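Do you need a gadget to keep mould off the bathroom ceiling?

March, by the Rerero household desk

Every winter the same products come back into the shops, and every winter they promise to end damp for good. I have tried a fair few of them in a small bathroom with one window and a weak fan. My view is that most people should leave their money where it is until they have sorted out the air.

Mould on a ceiling is fed by steam that has nowhere to go. You can wipe it, spray it and paint over it, and if the room stays wet it will come back in the same corner. Any tin or bottle that says otherwise on the front usually takes it back in small print on the side.

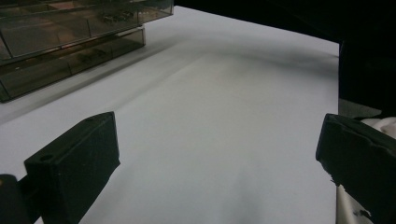
Start with the fan

Hold one sheet of toilet paper up to the grille with the fan running. If it sticks, the fan is pulling. If it drops, turn the power off at the switch outside and take the cover off. Mine came away with a grey felt of dust on the back as thick as a sock. Wash the cover in warm soapy water and let it dry fully before it goes back.

Run the fan during the shower and for twenty minutes afterwards. Keep the door shut while you do it, with a small gap underneath for air to get in. People tell me this costs a fortune. Look at the rating on your own fan before you believe them – most bathroom fans use very little.

Tubs of crystals

I put a Leltier tub on the windowsill on a Monday and left it there for 96 hours. There was a spoonful or two of water in the bottom. One hot shower puts far more than that into the air. A tub like this may be of some use in a closed wardrobe, but in a bathroom I can't see the point of it. 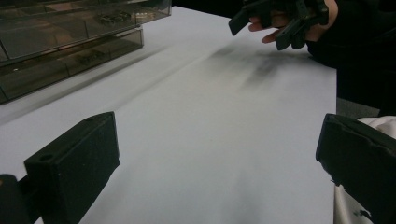

Plain white top, lower left and right in black.

Sprays and bleach

Thin bleach sprays do take the black marks off paint and grout. They smell dreadful, they spoil towels, and they must never be mixed with anything else, vinegar least of all. Open the window, wear gloves and goggles, and follow the label.

The Hidayat spray costs a good deal more than the shop's own. I did half the ceiling with each and could not tell you in a month which half was which. Perhaps on a worse ceiling it would have shown.

Don't brush dry mould. It only sends the dust about the room. Dampen it first, wipe with a cloth, and bin the cloth.

Anti-mould paint

Worth having, but only over a clean, dry ceiling. Painted over live mould it peels. Inent say their paint lasts five years, and I've had mine up for two, so ask me later.

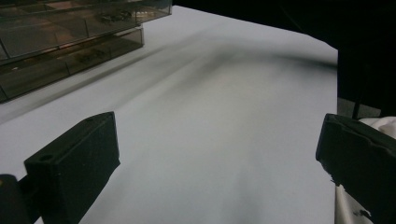

White cloth, lower right.

If the patch is brown with a hard edge, or it grows after rain, stop cleaning and get somebody to look at the roof or the pipes above. That is a leak, and no spray will help.

Related tips
Getting limescale off a shower head
Does baking soda do anything in a fridge?
Squeegee or towel for shower glass?
Why your towels smell after washing

Contact us | © Rerero Home Tips | Back to top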